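24 September 2021
by Raghavendra Raju

Search this diary Go

I slept badly and came to the lab before the heating was on. I wanted to write yesterday evening already, but my head was full of numbers and I would have written them wrong. So I write now, with tea, and I try to go in order.

The question since May is simple to say. If we teach the arm to put a part into a slot with one tool, how much of this teaching survives when we change the tool a little? In our group we have two opinions. Ivanov's method, which we all use, learns the movement from the wrist pictures and keeps the tool as a thing it must see each time. My own proposal was to give the policy a short "wiggle" at the start, a small movement left and right before it goes down, so that it can find out by itself where the tips are. In my notes I call it the Nellano start, after the village where I had the idea on holiday. The others find the name silly, but they use it now.

We have 3,627 recorded attempts in the set. I have looked at many of them by eye, more than is good for a person. The old ones from spring are not so clean, because in that time the light came through the window and changed during the day. I kept them in. Perhaps this was a mistake, but if I take out everything that is not pretty, then I measure only my own taste.

Yesterday I finished the comparison on the new tools. Without the wiggle, the arm succeeded in 39 per cent of the attempts. With the wiggle, 71 per cent. I wrote both numbers on paper and then I checked the script again, as I did not trust such a big difference. I found one error, a file counted twice, and after the correction the numbers moved only behind the decimal point. So for now I believe them.

I must be careful what I claim. The wiggle costs time, nearly 5 seconds for each attempt, and in a real factory they would laugh at this. Also the new tools are all from the same family. I drew them myself in two evenings, so they share my habits: I always make the neck a bit too long and I always round the corners. A tool drawn by another person could be a very different test. I have asked the Wellinau people if they can send some drawings without telling me what they look like. They answered politely that they will think about it.

There is one more thing I do not understand. When the two tips have different lengths, the policy without wiggle does not fail at random. It fails mostly to one side. I would like to say that it has learned the middle of the tool and not the tips, but this is only a guess, and I have no measurement for it. One way would be to mirror the pictures and see if the error changes side. I will try this before I tell anybody my guess, otherwise it will be in somebody's slides.

The forked tool is the one that interests me most for this question. It is also the one I am a little proud of, though I drew it quickly and the slot between the prongs is thin.
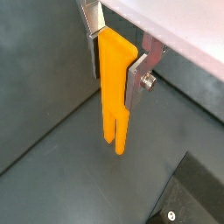
The forked tool in the gripper, wrist view. The right prong is the longer one.

I stayed a long time over the wrist pictures of this tool. For me the orange is easy against all the grey, and I ask myself if it is too easy. Maybe the policy follows only the colour. So next to the mirror test I should print the same shape in grey and run it again. If the 71 falls down to the 39, then I have discovered a colour and no method, and the paper will be much shorter.

In the afternoon there was a call with Jotar about the second arm. They want a date for the delivery and I could not give one, as the room has only one suitable table. I promised to measure the other room and forgot to do it. I put it here so that tomorrow I have no excuse.

To do: mirror test; grey print; read again the chapter about confidence intervals, which I have understood three times and lost three times. Write to my sister. Buy bread.

5 comments
39 shares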